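Projects / Brukside / Cell docs / README

Search docs Clear Go

Lahcen Ashour, April

# Brukside two-arm cell: setup and upkeep

Covers daily start-up, cable care and gripper changes for the cell at Sascombe. The software install is in the Skullville repo.

## Start-up

1. Power the left arm, then the right. Wait for both to finish homing.
2. Open and close each gripper 2 times with nothing between the fingers.
3. Run `check_reach` at low speed. It brings both arms toward the table from their rest position.
4. Log the result in `upkeep.csv`.

If an arm stops during `check_reach`, read the fault before clearing it. Fault 47 is a lost gripper connection and nearly always means the plug at the gripper block.

## Cables

Each gripper cable leaves the white block at the end of the arm and comes back along the silver forearm. Leave a loop at the block so the wrist can turn fully. On the left arm the loop stands out from the top of the block. On the right the cables wrap around the forearm, so check that side for rubbing.

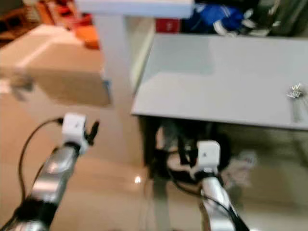

Gerrit Hlongwane asked whether the loop could be tied down flat, as on the old Brinkmann cell. We tried it and the plug worked out of its socket after up to 2 hours of wrist moves. Leave the loop free and put the first tie lower down, past the wrist joint.

## Table height

The right gripper can sit lower than the table's front edge. Any new start pose must lift it clear before moving forward. `check_reach` does this already. Poses saved by hand do not, so step through them once at low speed.

## Changing fingers

- Power off the arm and support the forearm.
- Unplug the cable at the block before loosening any screws.
- Swap both fingers together. Worn and new ones don't close square.
- Plug in, home the arm, repeat step 2 of start-up.

## Known issues

- The right arm sometimes homes slowly after a long shutdown. Restart it once.
- `upkeep.csv` has no column for cable swaps. Use the notes field.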